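How to keep a workshop floor clear
Last updated: May
2 min read | 367 shares

Every unit at Kulbridge has a floor plan. Most also have a heap. Begin with the lane: sweep along the yellow line, then move whatever has wandered over it. Striped posts go back as a pair, bases flat on the floor.

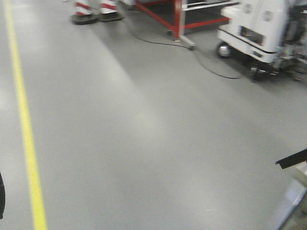 Khalil Jaber would sweep twice, as grit loves a painted edge.

Next, crates. Stand them up on the steel rail, where they can't be kicked, and resist filling them with things you mean to sort later. Later was 1992.

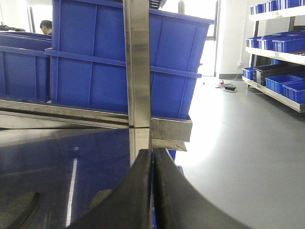

Annelore Heitmann writes that labels on the short end saved her 30 minutes a shift, most of it swearing.

Wipe the rail last, then go home.

30 comments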